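Gavton Adds Search Term Reports to Its Ad Management Service

March 31, 2023

Gavton, which manages paid search accounts for small and mid-sized businesses, today released a reporting tool that shows clients which searches their ad budget is paying for. The tool is open to all current clients at no extra charge.

The report groups search terms by what the person was likely looking for, then lists clicks, cost and sales or inquiries for each group. Clients can mark a group as unwanted from the same page. An account manager reviews the request and adds the negative keywords, usually by the end of the next business day.

"Most of our clients could already get this data, but it came as a long spreadsheet and they didn't read it," said Iona Gillies, head of product at Gavton. "We wanted a page a shop owner could get through over coffee and then tell us what to stop buying."

Gavton tested the tool in February with 200 client accounts. Feedback from the test led to two changes. Terms with very few clicks are now folded into a single line, and phone calls are counted separately from web forms.

MacKinnon, a supplier of shelving and storage products, took part in the test. Its marketing manager, Gavin Pringle, said the company had been bidding on several phrases used mostly by people looking for repair parts.

"We don't sell parts," Pringle said. "We moved that money to our product pages and left the total budget where it was."

Reports are updated every morning and can be sent by email as a PDF. Clients with more than one location can view each location by itself or see them combined. 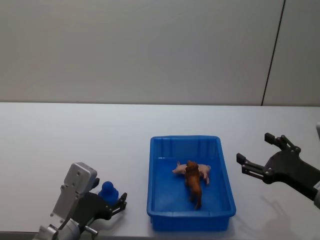

The first version covers text ads on search results pages only. Shopping ads will be added later in the year, according to Kohei Murakami, who leads the engineering team. Accounts that spend less than $200 a month will receive a weekly report in place of the daily one.

Existing clients will find the tool under Reports in their Gavton account. New clients get access when their first campaign goes live. Setup guides are available in the help center.

Media contact: Jelle Kuipers, Communications, Gavton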